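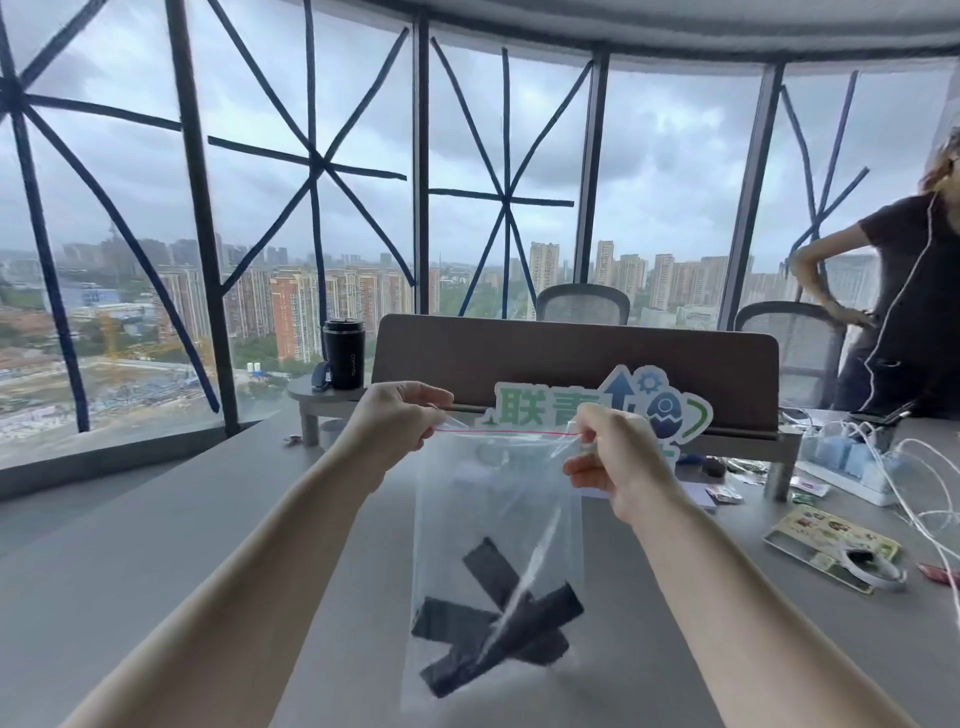
Clear zip-lock bag with red zipper line

Elness Wound Wash 800

Sterile saline for rinsing cuts, grazes and small burns before dressing. No preservatives, no sting. Suitable for adults and children over 2.

Order code: 1664
Pack: 42 single-use pods
Made by Sesteo

Twist off the cap and rinse from the centre of the wound outwards. Throw away any left over – opened pods do not keep. Not for use in the eyes. See a doctor if the skin becomes hot, swollen or more painful.

Store below 25°C.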